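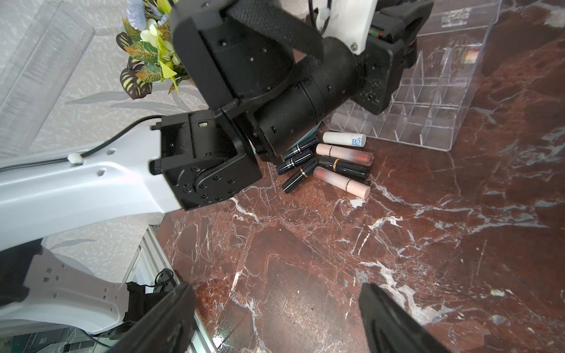 Budget thread for anyone else planning a two-arm cell this year. We're at Kerkico and we sort small cosmetics into clear organizers.

1/ The arms were the easy part to price. Two quotes, from Brorell and Sibiya, close enough that we picked on lead time. Sibiya said 7 weeks, Brorell said 10.

2/ What we left out of the first draft: cables, clips, brackets, spare gripper fingers, sleeves. Pravesh Xaba added it all up and it came to $654 per arm. Small next to the arms, but it was on no quote.

3/ Buy spare fingers with the first order. A set is $161 and shipping is the same for one set or four.

4/ Test items cost money too. Lipsticks and gloss tubes get scuffed and the print wears off, and then your camera results drift. We now have a monthly line for replacements.

5/ Check your table before you buy a frame. Ours is a veined marble top and the aluminum frame had to be sized to it. Zinhle Le Roux measured twice and we still reordered one rail.

6/ Service contract: we took one year, not three. Abenezer Tekleab wanted three. We'll look at it again in June.

7/ Still open – whether the second site at Flesovstead gets the same setup or one arm only. I'd start with one and leave room on the frame.

8/ Parts list is in a plain spreadsheet. Reply if you want it and I'll send it over tonight.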